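Teaching sessions FAQ — for people driving the arms

Updated February 2026. Read before your first booking at Koech. Old version (the one with the blue header) is out of date, bin it.

What will I be doing?

Table jobs. Plate, mug, toy buns, that sort of thing. You work the arms from the driving seat, the robot copies you, the whole run gets recorded. Current set is called Fornico, mostly picking up and putting down.

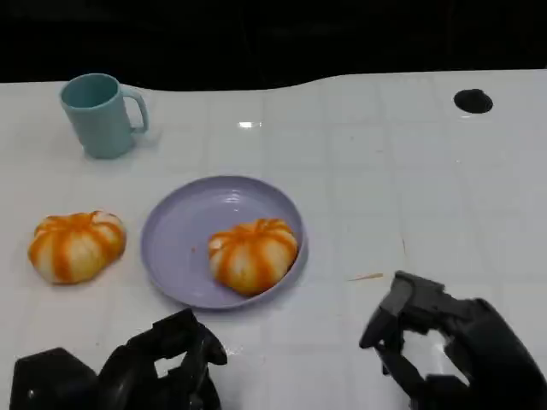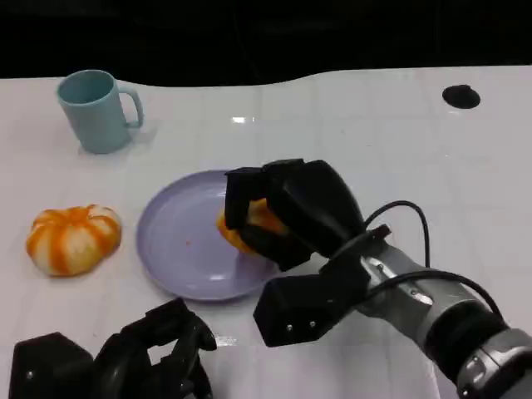 Do I need to know anything about robots?

No. Gamers don't do noticeably better, before you ask. People who are patient do. If you can ice a cake or thread a needle you've probably got the right hands for it.

How long is a session?

Two hours, breaks included. Take the breaks. Tired drivers get jerky and jerky runs get thrown out, so pushing through wins you nothing.

How many runs do you want from me?

55 is a decent session once you've got the hang of it. First timers get 26 or so and that's fine. We have 224 good ones on the bun job so far and want plenty more. Don't race.

What counts as one run?

Starts when you press the left pedal, ends when you press it again. Arms back at rest both times. In between: pick up the thing, put it where the card says, let go, back off. If you forgot the pedal, it wasn't a run. Sorry. Happens to all of us.

By hand or by remote — which one do I get?

Depends on the booking.

By hand means you stand next to the arm, hold it at the wrist and move it through the job yourself. The motors go slack enough to let you. Good for slow, exact stuff, and for showing a single awkward angle. Your hands mustn't end up in the camera's view, though, so there's a knack to where you stand.

Remote means you sit at the leader arms (the small pair) and the big pair follow. Most sessions are remote now. You watch on the screen. Not the table! The robot only gets the camera view to learn from, so if you peek round the side you're using something it hasn't got.

Why does everything feel late?

There's a small delay between you and the arm. You stop noticing after ten minutes. If it's more than small — arm still moving after you've stopped, picture freezing — stop, press the red button, come and find somebody. Usually Cevance (the control program) wants restarting. Takes a minute.

How hard do I squeeze?

Less than you think. The gripper closes as far as you close it and there's no feeling of touch coming back to you, so go by the picture. Once the thing stops shifting between the fingers, that's enough. Squashed toys end up in the box under the desk, and it's a full box.

Can I use either arm?

Whichever's nearer, unless the card says left or right. Park the other one low, near the front edge of the table, out of the way. Don't wave it about. It's being recorded too and the robot will happily learn to wave.

I dropped it. Do I stop?

No, keep going if you can still reach it. Pick it up, finish the job, mark the run as "recovered" on the sheet. Those are useful, we'd like more of them. If it's rolled off the table then end the run and mark it "lost".

Please don't drop things on purpose though. The fake ones look fake.

Do I have to do it the same way every time?

Same job, not the same path. Come in from slightly different sides, vary the speed a bit. But one smooth go each time — no hovering while you make up your mind. Decide before the pedal. Long pauses are the commonest reason we chuck a run.

Should I put things back in the same spot?

No. Move them about between runs, a hand's width or more. Keep everything where both arms can get to it and keep the mug upright. There's a layout sheet with 3 starting layouts if you can't think of any. Don't use just those three.

Can I tidy the table?

Between runs, yes. Wipe with the dry cloth only, the spray leaves streaks and the streaks shine under the lights. Never reach in while the arms are live. Check the lamp: green means live, off means hands in is OK.

Do I shift the camera if I can't see?

NO. Not even a nudge. If it's been knocked, tell us, and tell us at which run. Everything after a knock has to be checked seperately and we'd much rather know than guess.

What happens to my runs?

Someone watches them back at double speed, bins the bad ones, and the rest go into training. Then the robot has a go on its own. Normally it's bad at first. Then we look at where it goes wrong and ask drivers for more of that bit, so if your card is oddly fussy (eg. "bun at back left only") that's why.

Do I get to see it do the job by itself?

Yes, ask at the desk. Test days are separate from the teaching ones and you can sit in. Bring a drink, there's alot of waiting.

I'm left handed / wear glasses / have small hands

All fine. The leader grips adjust, the little wheel on the inside. Chair goes up and down too.

Can I book the Elitia rig instead?

Not yet. It's in bits until July.

Cancelling?

Day before if you can. Reply to the booking mail, don't phone the lab line, it rings in an empty corridor.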